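The Rulebook Nobody Reads Aloud

I have a soft spot for rulebooks. I know how that sounds. But when a small outfit called Gritis mailed me its house rules for teaching kitchen chores to robot arms, I took all 74 pages to the couch and didn't get up until dinner.

The rules cover work in simulation – kitchens that exist only inside a computer, where an arm can fumble a pot as often as it likes and the mop stays in the closet. You'd think that would be the one place you could skip the rules! I did, anyway, until I spent a morning in May with the people at Gritis who check the runs before anyone is allowed to learn from them.

Their test kitchen is named Palier, and they're fussy about it. Rule one says that whoever sets up a task has to write down what "done" means before the arm moves. If the chore is to put something in a pot, does it count when the thing touches the rim? Does the arm have to let go? Last winter they had a batch of 333 runs scored by two checkers who had each made up their own answer, and 82 of them came back with different grades. The whole batch went in the trash (well, in a folder called Jekeck, which is where they keep their mistakes).

Rule two is my favorite. Every run gets looked at from more than one side. An arm is a big thing, and it loves to park an elbow right in front of whatever you wanted to see, so a checker who can't see the fingers isn't allowed to guess. She marks it "unclear" and moves on. I tried this myself for an hour and it's harder than it sounds. You really, really want to guess.

Rule three says failed runs stay in the file, with a label. And rule four says you change the starting spots of things between runs, so the arm doesn't just memorize one counter.

The Palier kitchen, with the arm at the stove: 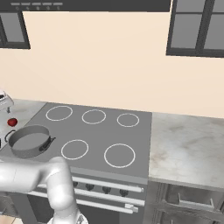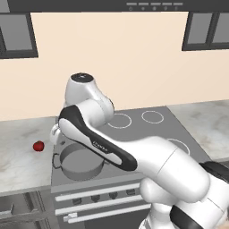
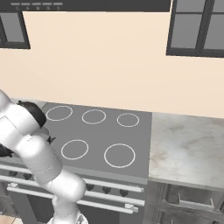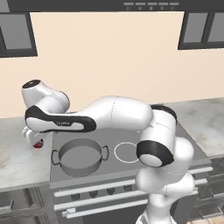
I asked whether any of this carries over to a real kitchen, and got a long pause and then rule nine, which says a good score in simulation may never be quoted without the words "in simulation" right next to it. I wish more sales brochures had a rule nine. Before anything moves to the real arm at their Sutcliffe shop, it goes through a separate list: speed limits, a stop button within reach, a taped line on the floor that people stay behind.

Not everyone there loves the paperwork. One of the younger engineers told me the form for changing a rule is longer than most of the rules, and she's right, I checked. She's filled it out twice anyway. Her latest request is to split "unclear" into two labels, one for a blocked view and one for a checker who just can't decide. They were still arguing over it when I left to catch my train.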